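February
By the Jurnora press desk

Jurnora Opens Its Spare Parts Library in Ziltdale, One Peg at a Time

ZILTDALE - Jurnora, the parts-lending shop on Hepburn Street, has opened a library of small loose pieces for classrooms, repair benches and anyone who has ever emptied a kitchen drawer looking for a peg. The collection holds 1,253 pieces. The shop had planned on 1,000 and then found another cupboard.

Borrowers may keep a set for 23 days. Each set goes out with a Pindulus sheet, a plain page printed with the outlines of the parts that belong on it. Gears go on the gear outline, blocks on the block outline. When every outline is covered, the set is ready to come back. When one isn't, the borrower is asked to look under the couch first and call the shop second.

Jurnora tried several other systems before settling on paper. Labeled jars were popular until the labels came off. A spreadsheet was kept with great care by the one person who could open it.

Starter sets are available now, with larger ones to follow once the second cupboard has been sorted. Members may take out up to 3 sets at a time. Late returns cost nothing but will be mentioned.

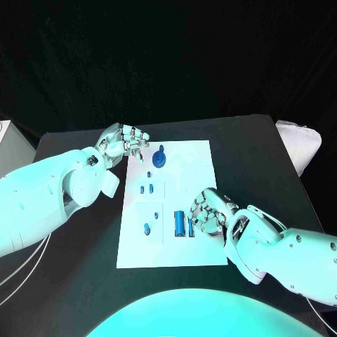

Blue parts on a Pindulus sheet, among them a gear-shaped piece, a small peg, a narrow block and a larger cylinder.

Sets can be picked up at the Hepburn Street counter. Please bring a bag with no holes in it.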